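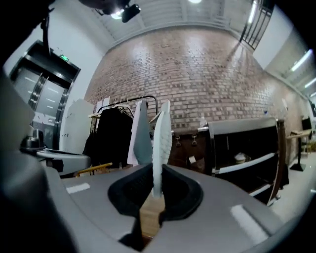 Clotilde Vidal: Put some mineral spirits on a rag and rub one brick down low where it won't show. If the rag picks up color or the spot goes sticky, you have a solvent acrylic on there. Do that before you buy anything.

Removing the shine from a sealed interior brick wall?
Posted by hallway_b in Walls and Masonry, 2/19/22
3404 views

We rent the ground floor of the Lomar building in Pamton. The room has a curved brick wall across from the elevator, wood floor, white ceiling. The previous tenant had the brick sealed, and whatever they used is shiny. Under the ceiling lights you get a bright vertical streak down the bulge of the wall, and it moves as you walk past. The mix of tan and rust brick is nice and I'd like to be able to see it without the glare.

The landlord has no record of the product. He thinks it was bought at Landis and that it got two coats. I would rather not sandblast. I have to keep the floor safe and the elevator has to stay in service for the people upstairs. The area I want to treat is 216 square feet.

Can I put a matte sealer over the glossy one, or does the old stuff have to come off first? And is there anything special about working on a curved wall?

mortarbed
Depends what is on it. Clotilde's rag test in the comments is the right place to start, but let me add to it. Do a second spot with xylene if mineral spirits does nothing. Solvent acrylics go tacky with xylene in a minute or so. Use a cotton ball, wear gloves and open a door. If xylene does nothing either, you may have a urethane or an epoxy, and those are a lot harder to get off.

If it is acrylic, you can usually go over it with a matte acrylic of the same type. Steps:

Vacuum the brick and the joints with a brush head. Wash with a mild degreaser and very little water. Rinse by wiping, and let it dry for a full day.

Do a test patch of at least four bricks plus the joints between them. Let it cure for as long as the can says and look at it with the lights on, from the elevator side and from both ends. A curved wall catches the light in a different place depending on where you stand, so a patch can look flat from one spot and shiny from another.

Stir the can well. The flattening agent in matte sealers sinks to the bottom, and if you pour off the top you are putting on gloss. Stir it again every time you refill the tray.

Work from top to bottom in strips the width of your reach and keep a wet edge. Stop at a mortar joint, never in the middle of a brick. On a bowed wall use a short roller with a thick nap. A wide roller only touches in the middle of the curve and leaves a thin band on each side.

For the floor, rosin paper alone is not enough with solvents. Tape down the paper, put plastic over it, then a canvas drop on top. Talk to the building about the elevator before you open a solvent can. The fumes will go up the shaft. Ours made us do it after hours with a fan in the doorway.

brickandboard
I used the Sabatier matte on my fireplace and it worked great, no stripping. Just rolled it on. Should be fine.

hallway_b
Was yours glossy before?

brickandboard
No it was bare brick.

t_okell
I'd look at the lights first. A lot of the streak you describe comes from a fixture shining straight at the curve. Swap the lamps for a lower output with a frosted lens, or aim them away from the wall if the fixtures allow it. That costs very little and you can undo it. We had the same complaint in a stairwell and did nothing to the brick at all.

If you do end up stripping, get a gel stripper that is rated for indoor use and clings to a vertical surface. Figure on two passes. The faces clean up fairly easily but the joints hold on to it, and you will be there with a nylon brush. Don't use a wire brush, it leaves bits of steel that rust later. Get the landlord's okay in writing too.

hallway_b
Thanks. Mineral spirits did nothing, xylene made it sticky, so acrylic. I'm going to try the lamps first and do mortarbed's test patch down near the floor.

mortarbed
Good. Keep the can lid with the batch number on it in case you need a second can.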